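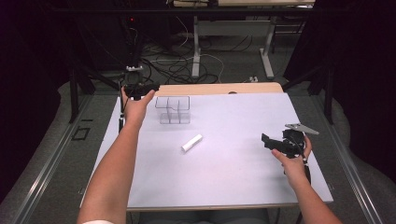 スライド1 透明の仕切りケースと作業台

（拍手が落ち着くまで少し待つ。水をひと口）

みなさん、こんばんは。八木勇です。金曜の夜、しかも連休の真ん中にこんなに集まっていただいて、本当にうれしいです。今日は「泡のある飲みものを、お酒なしで」というお話を、のんびりやらせてください。途中で試飲も回しますので、どうぞ楽な姿勢で聞いてくださいね。

（スライド2へ）

まず、どうしてノンアルコールなのかというところから。姉の結婚記念のお祝いで乾杯の係を任されたことがありまして、運転で来る人もいれば、お腹に赤ちゃんのいる人もいて、それから甥っ子たちもいる。炭酸のぶどうジュースを用意したんですが、これが甘くて甘くて、前菜が来る前にみんなグラスを置いてしまったんです。あの光景がずっと心に残っていて、それからあれこれ混ぜるようになりました。

（ここで笑いが来たら甥の話を足してもよい。長くなるので一分まで）

そのあと出会ったのが、ミレラ・メデイロスさんの「ビッテンクール」というお店です。カウンターだけの小さなところで、ミレラさんは果物の酢漬けシロップ、いわゆるシュラブを自分で仕込んでいらっしゃる。初めていただいたのが、いちごと白ワインビネガーのシュラブを炭酸で割ったもので、ひと口目に酸っぱさがすっと来て、あとから果物の香りがふわっと追いかけてくるんですね。ああ、これなら食事と一緒に最後まで飲めるなあ、と思いました。

（スライド3 作り方。ゆっくり読む）

では作り方です。メモされる方はどうぞ。いちごはへたを取って粗く刻み、同じ重さのお砂糖をまぶして、冷蔵庫でひと晩。翌日、いちごと同じ重さの白ワインビネガーを注いで、そのまま2日置きます。ざるで漉すときは、ぎゅうぎゅう押さないでください。濁りますし、種の渋みが出てきてしまいます。ぽたぽた落ちるのを待つあいだ、お茶でも飲んでいてください。

飲むときはシロップ1に対して炭酸水を4。グラスも炭酸水もよく冷やして、シロップを先に、炭酸水はグラスの内側に沿わせてそっと注ぎます。混ぜるのは、底から一度持ち上げるだけ。私は昔ぐるぐるかき回していて、ミレラさんに「八木さん、泡がかわいそう」と叱られました。

（スライド4 試飲。係の方に合図）

はい、お手元にグラスが回っていますでしょうか。36杯ご用意しましたので、ゆっくりで大丈夫ですよ。最初の一杯はいちご、次に小さいグラスで来るのがグレープフルーツとローズマリーです。ローズマリーは漬けっぱなしにすると薬っぽくなるので、香りが移ったら早めに引き上げてください。

（飲んでいるあいだに炭酸水の話）

炭酸水は、私は「クララーノ」の強めのものを使っています。弱い炭酸ですと酸味ばかり立ってしまうんです。ただ、これはもうお好みですので、おうちにあるもので一度試してから考えてくださいね。

（スライド5 おつまみ）

合わせるものは、塩気のあるものがよく合います。オリーブ、かためのチーズ、薄く切ったきゅうりに塩をしたもの。甘いお菓子でしたら、バターの多いサブレがいいですね。

（質問の時間。残り13分になったら必ず入る）

よく聞かれるのが保存のことです。煮沸した瓶に入れて冷蔵庫、うちでは小さめに仕込んで早めに飲みきっています。次の会は9月で、ぶどうと梨のシュラブをやります。申込用紙は出口の横に置いておきますね。では、ご質問のある方、どうぞ。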